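Lab notebook, Wednesday March 18, 2020
Entry by Duarte Moreira

Planning day for the second arm cell. Spent the morning in the simulated room with the wrist view up and the parts list open next to it, and I'm so glad we built the room before sending Coelho any money!

Wrist view, fingers open, nothing gripped:
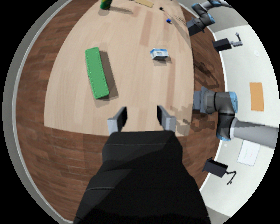
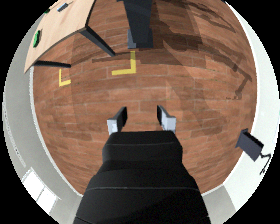
Big decision first: we buy the wide lens for the real wrist. I went in thinking the narrow one would do (it's cheaper, and the calibration is a lot less painful), but I love how much room you get with the wide one, and Sewwandi is happy to take on the distortion model. She already has most of it from the Plilurum work. Coelho quoted 166 dollars per lens with the mount ring. We need 2, one to use and one to drop on the floor in September when the students come back.

Fingers. Heikki wants spare pads, the dark soft kind, and he's right. Pads are what we wear out. Damley sells them by the set at 109 a set and I've put down one set for now. If the grip trials eat through them faster than that, we reorder out of consumables and leave the equipment line alone.

Table. Vasco and I went back and forth on this one. He wants a metal bench with threaded holes. I'd like to keep a plain wood top, same size as the simulated one, so that anything we tune in the model has a fair chance of carrying over. We settled on wood for the first round. The steel top is priced at 461 and goes on the wish list, with his initials next to it so he can't say I buried it.

Floor tape! Cheap and I nearly left it off. Yellow, corner marks at the table legs, so the thing goes back to the same spot after somebody mops. Sofia has half a roll in her drawer but I'd like us to have our own.

Lighting is the item I know least about. Shadows in the sim are strong, and I kept wondering how the vision code will cope when the real lamps are somewhere else entirely. Two ways to go: buy diffuse panels now, or randomize the lights in the model and see how far that gets us. The second costs a few nights of compute and no purchase order, so we try it first. No panels on this order.

Things I still can't price:
- cable management for the arm (Heikki is measuring the run to the cabinet)
- freight from the Sollcombe warehouse, they quote by pallet and we don't have a pallet's worth
- a proper emergency stop on the door side. Not optional. If something has to come off the list to pay for it, take it out of the spare lens.

Order of buying, as agreed with Vasco at lunch: lens and mount first, then the stop, then pads, then the table top. The lens has the longest lead time and Sewwandi can start calibrating it on a tripod long before there's an arm to bolt it to. I'm really looking forward to that part, putting a real picture next to the simulated one and seeing where they disagree.

To do before the order goes in:
- Sofia to check whether the Coelho price includes the connector cable
- me: export the room dimensions from the model and walk them with a tape measure, especially the reach to the table's far end
- Heikki: bolt pattern for the pedestal, the drawing we have is two revisions old
- ask Damley if the pads fit the older finger blocks

Model saved with the table where it is now. Please don't move it until I've done the tape measure check.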